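Gudier Shelf Service: Frequently Asked Questions

Home > Services > Shelf Service > FAQ

Last updated Dec 5, 2020

The following answers are intended for store operators, food cooperatives and training kitchens considering the Gudier Shelf Service. Current customers should consult the Operator Manual, which takes precedence over this page wherever the two differ.

General

What is the Gudier Shelf Service?
The Shelf Service is a leased robot arm with a two-finger gripper, together with installation, shelf mapping, staff instruction and scheduled maintenance. The arm picks packaged dry goods from shelving and places them in a tote or on a counter. It may also be used to return goods to a shelf and to bring rear stock forward.

Who provides the service?
Equipment is supplied by Gudier. Installation and maintenance are carried out by Keridley under contract. Billing is handled by Gudier directly, and customers do not receive separate invoices from Keridley.

Is the equipment available for purchase?
No. It is offered by lease only.

Products and Shelving

Which packages can the gripper handle?
Upright cartons, such as cereal and oatmeal boxes, are handled in the standard configuration. Stand-up pouches are also supported but must be enrolled individually during shelf mapping. Glass jars, open containers, produce and chilled goods are not supported at this time.

How should cartons be arranged?
Cartons should stand upright in columns running from front to back, with one product to a column. The gripper approaches from above and lowers its fingers to the top of the selected box. Sufficient clearance must therefore remain between the tops of the cartons and the shelf overhead.
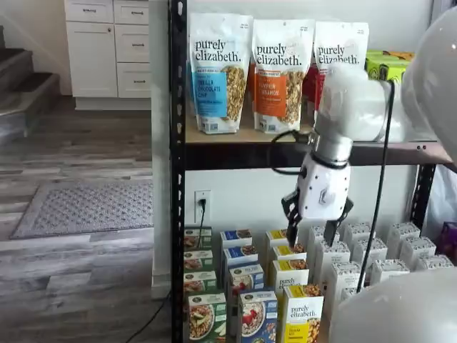 Gripper above a yellow carton on the lower shelf; granola pouches on the upper shelf.

Must the boxes be perfectly aligned?
No. Moderate variation within a column is acceptable. Boxes that lean against one another or lie flat will be skipped and reported on the operator screen.

May we use our existing shelving?
In most cases, yes. Slotted-post metal shelving is preferred for ease of height adjustment. Units must be stable under load. Keridley will inspect the shelving at the site visit and will state in writing whether any change is needed.

How many products can be enrolled?
The Basic plan covers 28 products. The Extended plan covers 110. Seasonal flavors and changes of package design count as new products only if the dimensions of the package differ.

Installation

What does the site need to provide?
The customer is asked to provide a level floor, a grounded outlet and a wired or wireless network connection. Cords and cables belonging to other equipment should be secured away from the working area before the installer arrives.

How long does installation take?
Installation and shelf mapping are completed within 5 working days. Extended plan customers with more than one shelving unit will receive a separate schedule.

Can the arm be moved after installation?
The arm may be moved within the same room by trained staff, after which shelf mapping must be repeated. A move to another address must be carried out by Keridley and is charged at the rate given in the lease.

Safety and Supervision

May customers or visitors be present while the arm is working?
Visitors must remain outside the marked area. Trained staff may enter once the arm has been paused at the operator screen. The stop button must be kept within reach of the person on duty.

What happens if a package is dropped?
The arm pauses and displays a notice. Staff should remove the package, check it for damage and resume the task. Gudier does not replace dropped goods except where a fault in the equipment is established.

Who may operate the equipment?
Any adult who has completed the operator course. Two places on the course are included with each lease. Additional places may be reserved through the Arboleda training office.

Software and Records

What is Trilia?
Trilia is the program used to enroll products, assign them to shelf positions and view the pick record. It runs in a web browser and requires no installation on store computers.

Are pictures of our store kept?
Pictures taken during shelf mapping are kept for the term of the lease and deleted at its close. A customer may request earlier deletion in writing, with the understanding that mapping may then need to be repeated.

Contact

Questions not answered on this page may be addressed to Mitsuko Hosoda, Customer Services, Gudier, Suite 102. Please include your lease number, if you have one, and the name of the site.

Related pages: Plans and Lease Terms | Site Checklist | Operator Course Dates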